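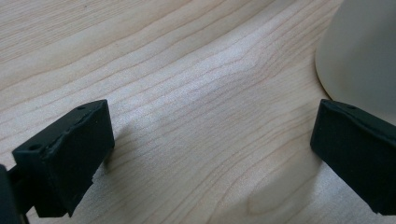 Bench Notes / Grippers

We have been comparing two sets of hand-held grippers before committing to one for the next round of recording. The candidates are the Drollon and the Steyn. Both drive a pair of parallel jaws, both run over a cable, and both cost more than we would like. Each was put through 200 pick-and-place cycles with the same small household objects, under the same overhead lighting. Pravesh Pillay wrote the task list and did most of the handling. The gallery covers handling and finger condition only. Force data will go on a separate page.

Finger condition, jaws open. The ridge between the top and inner faces of the left finger is rough and slightly frayed, and there is a small chipped notch in its lower edge. We now log wear at every change of fingers. Glare off the table is strongest across the middle of the view, between the jaws. The Ulance tracking software lost features on pale wood grain more often than on any other surface we tried, and a matte cloth is next on the list.
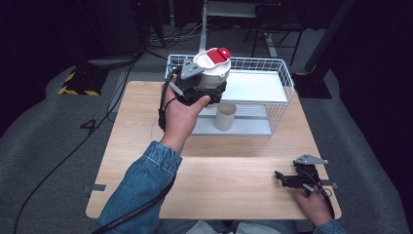 Test area, June

Two-handed work at marker 4. The left gripper has the white container with the red flip lid, held at a slight tilt in front of the wire basket; the right one is down near the table with its jaws pointing left. Each carries a gray angular plate on top. Cable routing remains the weak point. Over a 27-minute block the operator stopped twice to clear a cable from the forearm, and a lighter lead would help more than any change to the handle.

Smooth cylinders are the least forgiving objects in the set — small errors in approach angle show up as rotation in the jaws. Controller gains were left at the Zencombe defaults throughout. Replacement fingers are on order.

3 comments

marlow_k
What mass did you go up to? Our jaws start to creep at 700 g with a smooth bottle.

Pravesh Pillay
700 g was our upper limit as well. Some creep on the Drollon, less on the Steyn. Numbers will be on the force page.

tinbench
Try a braided sleeve on the cable and a strap above the elbow. It cured most of our snags.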